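Two-armed pickup robot moves to the Nurndale day room

Skinder staff newsletter, Dec 1, 2023

The Magnusson unit has been at Nurndale since May. Until now it worked only in the linen room, where it folded towels. It is now being set up for a second job, picking up clothes that are left on the seats and putting them in a basket for the laundry.

Nurndale has 60 residents and sends 413 pieces down to the laundry in a normal day. Most come straight from the bedrooms and that part does not change. The day room is different. Aides pick up there at the end of each shift, and it takes 20 minutes that they would like to have back.

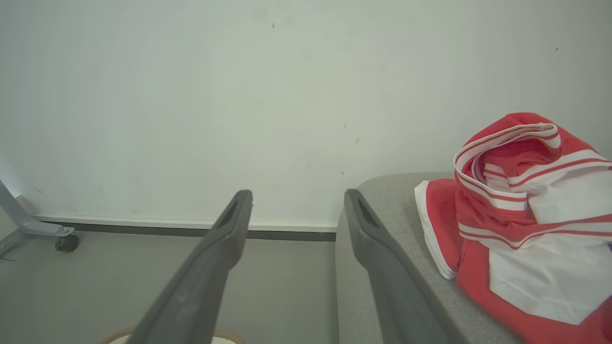

Striped cloth on the seat, with the gripper open.

Soft items are harder for the unit than towels off a stack. A shirt on a chair has no fixed shape, so the fingers have to find a fold they can close on. Feltar, which handles the setup, is working with red and white pieces against the gray upholstery.

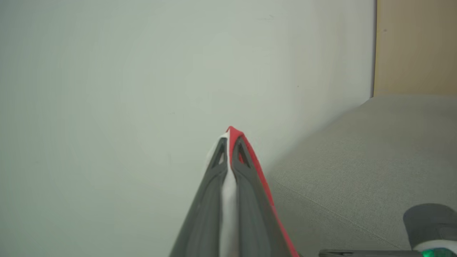

What changes for staff

Aides on the day shift will no longer do the seat pickup once the unit is signed off. They will still check pockets and name labels before anything goes in the wash. The laundry crew keeps its current hours. One person per shift will be trained to stop the unit, clear it and start it again, and that person gets the equipment rate for the shift.

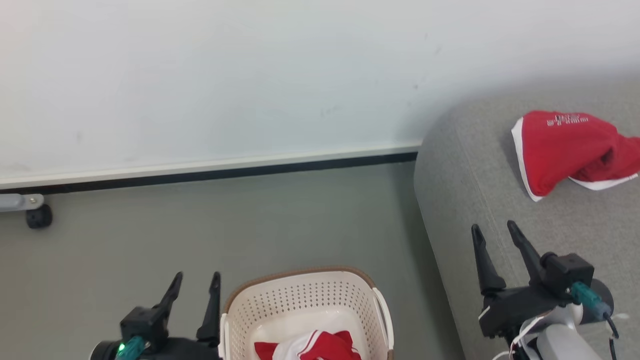
One red and white piece in the basket, another red one still on the seat.

Please keep bags and shoes off the seats while the unit is working. If an item is left behind, put it in the basket by hand and write it on the sheet by the door. The training sign-up is at the front desk.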